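Right, a thread about trying to learn the concertina in a terraced house. I have been at it for 30 days. Mute me now if you need to.

First, the instrument. I bought it from a man called Gervasio Toledo, who met me in the car park at Skitbridge station and handed it over in a bowling bag. He said it had been his uncle's. He said it with the relief of a man passing on a dog.

It's an Anglo, so each button gives you one note on the push and a different one on the pull. A mouth organ does the same thing. I mention this because everyone who plays one told me "oh, it's just like a mouth organ", and I can't play the mouth organ either.

Things I can now play: the first half of a polka. The second half of a different polka. They're in the same key, so I've been joining them up and hoping.

My teacher is Delia Tapia, over video. Delia has the patience of a canal. In our first lesson she asked me to play a scale, listened to all of it, and said "lovely, and shall we do up your hand straps?"

The hand straps were not done up.

Practice times, as negotiated with next door: not before ten, not after seven, and never during the snooker. Baltasar has been very decent. He did put a note through the door dated 03/04/2021 asking whether "the goose" was all right, and I've kept it, as it's my only review.

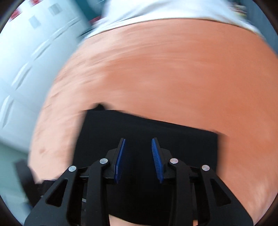

Sound is the real trouble with a concertina, as there's no quiet setting. You can play it slowly or you can play it badly, and both come through the wall. I've tried the cupboard under the stairs (no elbow room) and the bathroom (do not do this, it's like being inside the goose). So now it's soft furnishings. My theory is that anything big and orange with a soft surface, and anything flat and black you can lay on top of it, is worth a go between me and Baltasar. Delia says the usual answer is "play better".

Reply from my brother Nahuel, who follows me purely to do this: "have you tried the shed". Nahuel, the shed has a wasp situation going back to the last government.

Some of you have asked what it cost. I'm not saying. I'll say that for the same money I could have gone to Norway and back to hear Trygve Sandberg play one properly, and the neighbours would have chipped in.

Speaking of Trygve, he put up a film of himself playing a slow waltz on a jetty and I watched it on a loop until the tea went cold. He barely moves. The bellows open a couple of inches and this great sad tune comes out. When I play a slow waltz I look like somebody trying to shut a suitcase.

Air button! I should have said. There's a button for your right thumb that lets air in and out without a note. Beginners forget it, end up with the bellows at full stretch and nowhere to go, and have to stop in the middle of a bar with their arms out like a scarecrow. I have held that pose in front of the postman.

I've also joined a forum, which was a mistake. There's a topic on bellows dust that runs to 88 pages. Someone on page 7 said something rude about leather and it never recovered.

The book I'm using is a Zotstead tutor, second-hand, with the last owner's pencil notes in it. Up to page twelve they're all fingerings. On page thirteen it just says "WHY" next to a hornpipe. After that the pages are spotless.

I reached page thirteen last night. I understand completely.

Small triumph, though – this morning I got through the whole first part of the polka at a speed you could have danced to, if you were carrying shopping. Only one wrong note and it was in the harmony, where I maintain it sounded deliberate.

Then a knock at the wall. Two knocks, in fact, then a gap, then two more. I stopped dead and went round to apologise. Baltasar said no, no, he'd been tapping along, and was there a second part?

There is. It's the wrong second part, but I haven't told him.

Next lesson is Delia on left-hand chords. If anyone has a spare set of heavy curtains, any colour, lined, I can collect from anywhere on the Skitbridge bus.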